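Clothing Use and Laundry Habits in Student Housing
Project report, Textiles and Consumer Studies

1. Background

Our group wanted to know how often students wash clothes that are not dirty. Most care labels say how to wash a garment but not when. We chose the Zitov residence because it has one shared laundry room and the machines log every load.

We sent out 186 surveys and got 126 back. The questions covered shirts, pants, sweaters and bedding. We also asked where people put a garment after wearing it once: back on a hanger, on a chair, on the floor or in the hamper.
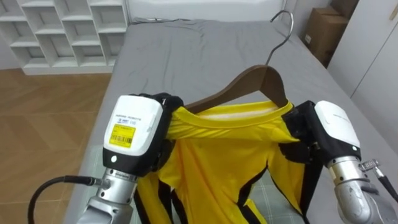
Shirts were the hardest group to sort. Many students said they would wear a shirt twice if it had been hung up overnight, but would wash it if it had been left in a pile. The answers were the same for cotton and blends, so we stopped separating them after the first week.

2. Laundry room data

The machines recorded 1,148 loads during the term. We could not tell what was in each load, only the program and the time. The warm program was used most, even though the detergent sold in the building, Hidetti, is meant for cold water. Sunday evening was the busiest time.

We had planned to weigh loads as well. The scale we ordered from Zirby came late and we dropped that part. This leaves a gap, as a half-full machine counts the same as a full one in our numbers.

3. Bedding

Bedding got its own section in the survey. Sheets were washed less often than we expected, and pillowcases were usually washed with them. Several people wrote that they skip sheets when the dryers are full, as there is nowhere to hang something that large.
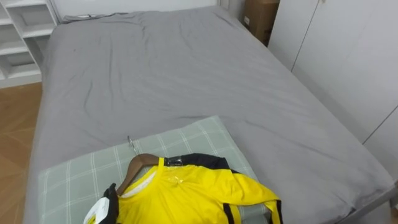 Owusu Hall, December 18, 2022

The survey was repeated here with a shorter form to check the bedding answers. The results were close to those from Zitov. Owusu has drying racks on 4 floors, and students on those floors reported washing sheets more often. We did not ask about mattress covers in either building, and that question should be added if another group uses the form next year.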